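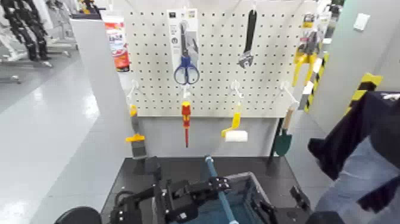 Scissors and an adjustable wrench on a white pegboard.

Keeping Work Visa and Immigration Papers in Order at Home
By Natalia Nava

Anyone who has filed for a visa or a green card ends up with a lot of paper. These tips are for storing it, and they don't replace advice from a lawyer.

Use one box for originals and a separate binder for copies. Passports, approval notices and birth certificates go in the box and stay there unless an office asks to see them.

Sort the binder by date. Put pay stubs and contracts behind the permit that was valid when the work was done. If someone asks years later when you started a job, you can turn to the page.

Keep expired visas and old passports. People throw them out when moving, and replacing the entry stamps is slow.

Write renewal dates on the kitchen calendar 90 days ahead. I put mine down every August for the year to come.

Don't laminate anything. Some offices refuse laminated certificates — use clear sleeves instead, and skip the cheap ones that stick to ink.

Scan each page on both sides, even when the back is blank. Name files with the year first.

Receipts for filing fees go in an envelope at the back. Mine came to $2,390 over 5 years, and I was asked for proof of payment twice.

Store the box off the floor, away from the water heater.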